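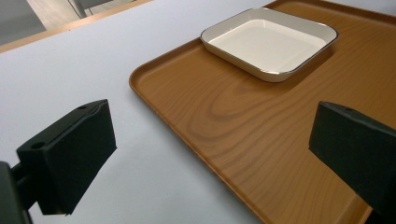 Office Kitchen and Supply Room Tips for Legal Staff

Insaurralde Legal Placement provides these notes to attorneys, paralegals and temporary staff assigned to client firms.

Shared kitchen
Label all food with your name and extension. Unlabeled items are removed from the refrigerator at 4:30 p.m. before each weekend.
Descale the kettle monthly with equal parts white vinegar and water. Boil, let stand for 17 minutes, then rinse twice.
Coffee on a pleading or exhibit should be blotted, never rubbed. Place a clean paper towel on each side of the sheet and press under a heavy book — a bound reporter will do.

Files and supplies
Keep drinks off any surface where original documents are being reviewed.
Remove rubber bands from closed files before storage. They harden and stick to the paper. Cotton tape is stocked in Room 143.
Fan copy paper before loading the tray, and keep opened reams wrapped.

Conference rooms
Wipe tables with a damp cloth after depositions. Spray cleaners should be applied to the cloth — not to the table — near microphones and outlets.
Return cups to the kitchen before the next booking.

Questions may be directed to Everaldo Fontes, Office Services, extension 922.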